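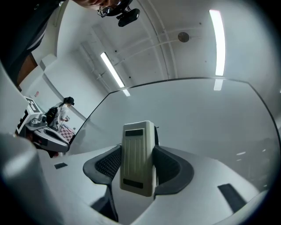
Sandro Palumbo wrote in to say we should stop calling them all "blocks" — half of what's on the Flenham shelves is boxes, he says, and the ribbed ones shouldn't be mixed in with the smooth. Fair point Sandro. Noted, will sort it when there's time.

So. Flenham sort-out, December 2021. Quick notes for now.

Up top: the beige one, ribbed down the face. Two dark labels, one near each end. More khaki than cream in some light.

Where things go — ribbed pieces on the Dow shelf, the low one. Smooth ones stay in the Pruvelero crates untill we get more room. Anything with a label, keep the label ON please. Lost 7 of them in May and had to match everthing by size, took a whole evening.

Stand them upright. They take up less shelf and you can read the ends without pulling the whole row out. Not more than 14 to a row.

Wukport stuff is separate. Don't mix it in, different sizes, and the lids on those crates are a pain.

Still to do: the 2 crates by the stairs, the long shelf, and a new list for the inside of the cupboard door (old one is down to pencil and tape). Spare labels are in the tin, 30 to a sheet, dark ones only.

More pictures soon. If you have some from your own shelves send them over, any size is fine, just say what's on the label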